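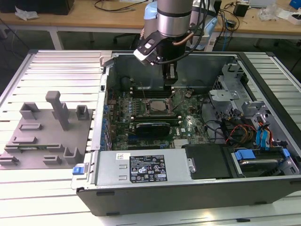 Gunadeck trial, bench notes, May

4 min read

Entry starts mid-afternoon, the morning having gone to reading the manual. The manual is 81 pages. Two of them cover setup, and one of those is a warranty.

For anyone joining late: Clusmont sells Gunadeck as a teardown kit for old office desktops. You get the gripper, the mounting bracket, a printed fixture plate and a year of software. You bring the arm, the computers and the patience. Aurel wants a yes or no before the loan runs out.

Test case is one of the Dell towers, on its side, panel off, power supply left in. The cooler is off too, so the CPU heat spreader is bare. Please do not put your coffee there, Aurel.

Job one is memory. The brochure calls this "the easy win." My plan for the run:

- Approach from straight over the slots, slow, and stop short. Look before going any farther.
- Drive cables stay plugged in. The red, yellow and orange bundle loops down toward the drives, and slack is what grippers like best.
- Leave the drive in its blue clips. Kalliopi wants that for her own test and has asked twice.
- Watch the arm's own cables where they hang down by the back edge of the case. Clusmont's drawing shows no cables at all. It must be a very tidy office over there.

Fixture plate: gray, sits to the left of the tower, has a tall post with a crosspiece and more rails and cradles than the quick start sheet has words. I asked support what the slotted rail is for. Reply came in nine minutes, friendly, and said it was for "slotted parts." Mercedes has taped this to the cabinet.

Price, because Yolanda will ask: 921 for the plate and bracket, 600 a year for the software after the first year. Gripper is quoted separately, in the tone of a restaurant with no prices on the fish.

Compared with the Drandberg kit we sent back: better bracket, worse paperwork. Drandberg also wanted every case bolted down, and the slatted platform suits me fine without that.

Open items
- Ask Clusmont if the plate file can be edited. I would move the post.
- Release tabs: does the software know about them, or do we teach each one?
- Get a second tower out of the Becerra pile, a different model, before anybody says "works on all desktops" in a meeting.
- Amparo to sit in on the next run and be less polite than I am.

Leaning yes on the bracket. No opinion on the rest until the memory run is written up.

A.A.

Contact the bench | © Becerra workshop notes | Back to top

Recent entries
Drandberg kit: return shipping, a saga
Labeling the screw bins, again
Gunadeck unboxing and missing hex key
Kalliopi's drive clip test, part 2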